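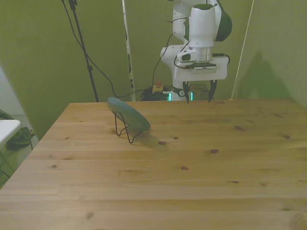

About us

Hi, I'm Negin, and I run the open days at Bumix. Really that means I answer the door, make too much coffee and get to talk about robot arms with whoever walks in (my favorite part by a mile). Farzad Rostami and I started the company in one rented room with one arm, and we've since spread out into 3000 square feet on the ground floor of the old Ponska building. If you've driven past and wondered what goes on behind the blinds, come in and find out!

What we do is teach robot arms to handle ordinary household stuff. Dishes, mostly. A plate on a stand sounds like nothing until you try to get a two-fingered gripper to pick it up by the rim, and then it's a whole afternoon. Farzad writes the software, which is called Trarkness (his name for it, I was out that week), and I look after the tables, the objects and the people who want to see them.

We do one big open day every June, plus smaller visits for schools and clubs when we can fit them in. Last June 453 people came through, and I think most of them asked me if it can do the laundry. Not yet! The plate demo is still the one folks crowd around. We run it at one of our pine tables with the green panels up behind, and we go slowly so there's time for questions. Kids like to guess which side the fingers will go for. So do their grandparents, and they get more competitive about it.

After the demo, Farzad takes anyone who's interested over to the screens and shows how a single pick gets recorded and played back. We had 1203 plate picks saved when we opened the doors last time and he'll happily show you the bad ones, which are a lot more fun than the good ones. If you'd rather sit down, there's cake in the front room, and I'm usually in there by three o'clock.

A few practical things. Doors open at 10 a.m. and the last demo starts at 4. It's free. Please stay on your side of the table while the arm is on, and ask before you touch anything. There's a red stop button and one of us is always near it. Strollers and wheelchairs are fine, everything is on one level. Parking is behind the building, off Jireš, and it fills up fast.

School groups should write to me first, with the age of the kids and how many are coming. I love a class that shows up with questions already written down, and I'll put the good ones to Farzad in front of everybody.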